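Sorting the shared table: what we left out and why it stayed there

Nandi Potgieter, with Rhea Ocampo and Njål Engebretsen
Oct 28, 2018

I picked this topic because I was sick of looking for my own glasses. There are 4 of us using the one big work table in the Lostton building, and by mid-afternoon you can't find a thing on it. So my question was pretty simple — what ends up on a shared table, and where do people put it?

Rhea and I kept notes for 11 days. We didn't tidy anything and we tried hard not to nag (Njål might disagree!). At the end of each day we wrote down what was out, which part of the table it was on and whether anyone would own up to it.
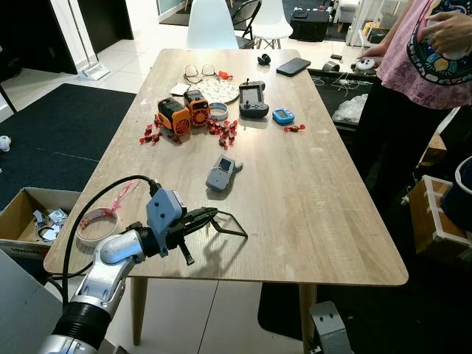

Figure 1. The shared table, with most of the clutter at the far end.

The far half filled up first, pretty much every time. I'd guessed it would be the other way around, with everything dumped close to where you sit down. But people like a bit of clear wood in front of them, so they push their stuff back, and then it stays back. The two orange and black devices, the game controller, the phone and the little blue timer are all good examples. Tape was different. It lived near the left edge, and people told us they wanted it handy for parcels.

Then there were the lollies. Red wrappers turned up in our notes more than any other item, and they spread out around whatever was bigger than they were. My favourite finding, and Rhea's least favourite to write up.

Next time I'd ask people before we started where they thought their things belonged. Ada Marras suggested a tray for small stuff like glasses and cards, and we're going to try that in December with the same note sheets.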